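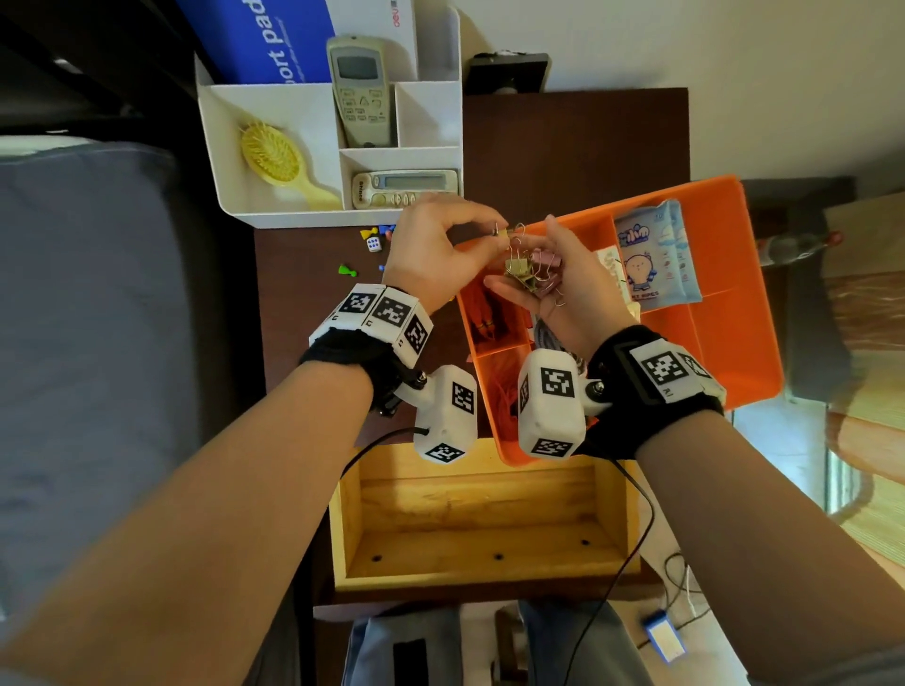
Figure 1. Sorting small items from a desk into an organizer and a divided tray.

3.2 Small items and where they end up

Desk tidying differs from kitchen or closet tidying mainly in the size of the things handled. In our home visits in the Condale study, most of the time at a desk went to objects that fit inside a closed hand: clips, game pieces, bits of string, loose cards. Larger items such as remote controls and hairbrushes were put away quickly, often in the first tall or wide compartment that would take them.

We coded 693 placements across 20 desks. Each was assigned to one of 11 item groups, using the list in Awwad and an added group for toys and game parts. Jeanine Stevens coded all of the sessions and Hiba Majali coded a second time those recorded in March. Disagreements were mostly over cord, string and yarn, which one coder had treated as craft supplies and the other as ties. We merged the two.

Binder clips were a special case. When their wire handles stick out they catch on one another, and people tended to lift them as a clump and then pick single clips off with the other hand. Figure 1 shows a handful held in this way, with one clip in the left hand. We counted a clump as one placement if it went into a compartment whole, and as separate placements if the clips were put down one at a time.

Containers were also coded. An organizer with fixed compartments, like the white one at the top of the desk in Figure 1, was usually filled by shape. Divided trays were filled more loosely, and unrelated items shared the same tray. The orange tray in the figure holds wet wipes as well as red yarn. Open drawers were recorded as a third type of container, whether or not they were used.

Game pieces were the items most often left until last. Dice, pawns and tokens belong to a set that is stored somewhere else, and several participants told us they did not want to split the set up by giving the pieces a place on the desk. We return to this point in Section 4.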